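Print this story | E-mail this story

Drarley garden club to plant 4,000 bulbs along Kalinowski Road

November 9, 2021

The Drarley Garden Club will plant 4,000 daffodil and crocus bulbs along Kalinowski Road this month, replacing the grass strip that was dug up for water main work in October.

The planting covers both sides of the road from the library to the Birnano Creek bridge. Most of the bulbs are daffodils, with early crocus set along the edge nearest the sidewalk. The club chose mainly yellow trumpet varieties, along with a smaller white one that flowers later and should carry the display through the end of April.

Séverine Picard, the club's president, said daffodils were picked over tulips on account of the deer that come up from the creek at night.

"We lost nearly every tulip we put in by the bridge," Picard said. "The deer leave daffodils alone, and they come back every year without much help from us."

The bulbs were bought from Flelline Nursery, which also donated two flowering crabapple trees for the library lawn. The trees will go in once the ground there has been leveled.

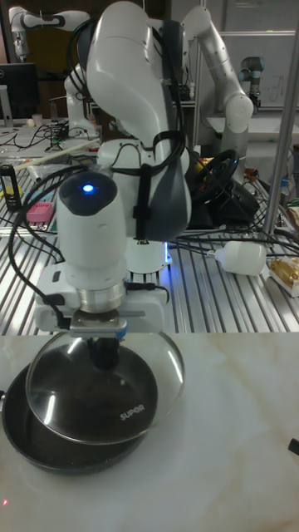
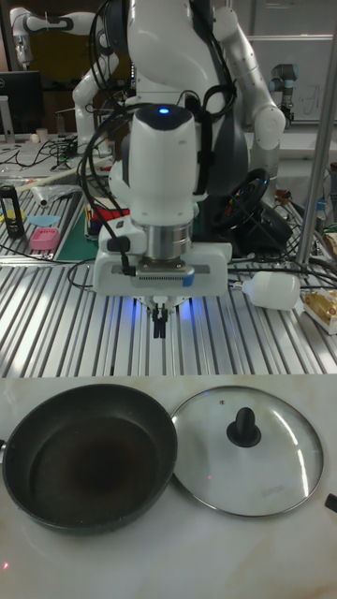 Town crews have already loosened the soil and mixed in leaf compost from the yard waste site. The daffodils will be set six inches deep and the crocus three inches deep, in loose groups instead of rows. A layer of shredded bark will go over the beds after the first hard frost.

Picard said the strip drains well on the library side but stays damp close to the bridge, where daffodil bulbs have rotted in the past. That stretch will be raised a few inches with a mix of topsoil and coarse sand before anything is planted there.

The work will be done by 18 club members over two mornings, starting at 9 a.m. at the library parking lot. Residents who want to help can sign up at the library desk. They should bring gloves and a trowel or bulb planter — the club has a few long-handled planters to lend, but not enough for everyone.

The right lane of Kalinowski Road will be coned off between the library and the post office while planting is under way. Parking behind the library will stay open.

The club is asking residents not to mow the strip next spring until the daffodil leaves have turned yellow and fallen over, usually in early June. Small signs will be put up when the first shoots show.

Leftover bulbs will be sold by the bag at the club's next meeting in the library basement.

Print this story | E-mail this story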